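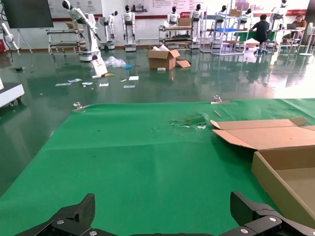
Green cloth clamped along the far edge of a tabletop.

Call for participants: Lirkside Packing and Unpacking Study

Menzies is looking for adults to take part in a study of how people open, empty and repack small household packages. The study is paid for by Dutum, a mail-order company that wants to cut down on returned goods that arrive damaged.

What you will do

You will come to our rooms in Lirkside for one visit of up to two hours. You will sit at a table and work through a set of ordinary packages at your own speed. Afterward we will ask you which ones were hard to open, which ones you would keep for a return, and what you usually do with leftover packing at home. There are no right answers and you will not be timed.

A second part of the study takes place in November. You can sign up for the first part only – just say so on the form.
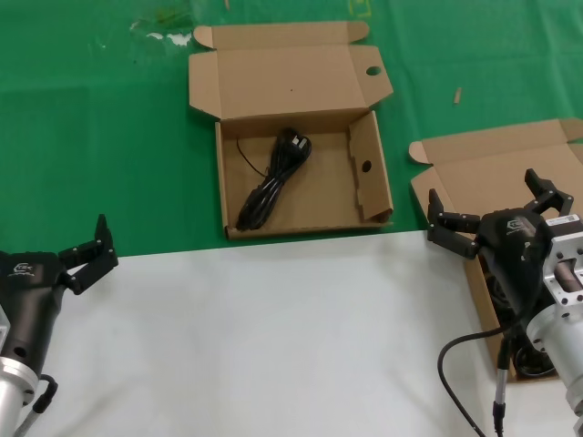
Many people throw out the packaging the same day and then have nothing to send the item back in. We want to hear from those people as much as from the ones who save every carton in the garage.

Who can take part

You must be 18 or older and have ordered something by mail in the past year. You should be able to read printed instructions in English. We would especially like to hear from people with arthritis or reduced grip strength, and from left-handed people. Staff of Dutum and members of their households cannot take part.

Payment

You will receive a $50 gift card at the end of your visit. If you come back in November you will receive a second card for the same amount. Parking is free behind the building, and the bus from Prileck stops across the street. We can refund bus fare if you keep your ticket.

Your information

We will ask for your name, age range and a phone number. Your answers are stored under a code and your name is not passed on to Dutum. You may stop at any point during the visit and still be paid.

How to apply

Fill in the short form at the Menzies front desk or ask for one by phone. Forms must reach us by 21 June 2026. We will call you within 10 working days to set a time. Visits run in the morning and afternoon, with a few evening slots until 8 – please tell us if you can only do evenings.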